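July, 4:15 pm. Plello sim trial, cont'd.

Huven want 900 per seat for this, which buys you a wrist view, a stock of furnished rooms and a manual by someone who dislikes verbs. Fingers open on command. I have asked for little else so far and been given it.

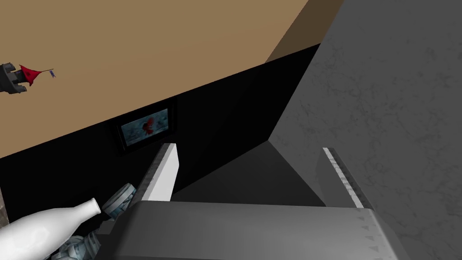
Reset takes around 15 seconds, or one sip of coffee. Abdelkrim thinks we should log 60 resets before anyone says the word "stable" - fine, he can watch them. Rochelle to ask Huven if the seat price includes support or just sympathy.

To do: gripper width readout, still in units unknown. Import our own bottle mesh.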